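Jullow: the build so far

Jullow is a two-armed tidying robot that Austra Lepik and I have been putting together in a shared workshop, on evenings when we should have been at home tidying. It has one ambition in life: soft furnishings. Last updated 10/03/2022.

The arms came to us second-hand and silver, and the grippers are black because that was the colour going. Wiring took most of August. Austra routed the cables neatly, then I moved a joint through its full travel and we routed them again with a good deal more slack.

Cushions were her idea. I had wanted to start with wooden blocks, like everyone else, but she pointed out that no visitor has ever been annoyed by a badly placed wooden block on the sofa. So we wrote a routine called Plump, which takes hold of both sides and lifts, and a second one called Unplump, which we don't talk about.

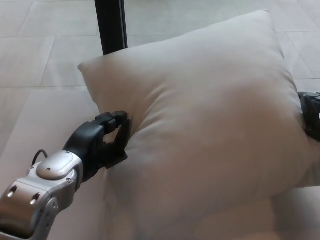
Grip force is a number between nought and 81, for reasons lost somewhere in Austra's code. At 9 the cover slides out of the fingers with a sort of sigh. We have settled on 44, and anyone who changes it has to write their name on the whiteboard.

The two arms also have to agree on when to lift. For a while the left one went early and the right one sulked, and we got a very good diagonal fling out of it. A shared clock fixed that, along with a stern comment at the top of the file.

Still to do: a quieter fan, a proper stop button within reach of the kettle, and folding blankets, which Austra says is easy. I have asked her to put that in writing.

Frida Hjaltadóttir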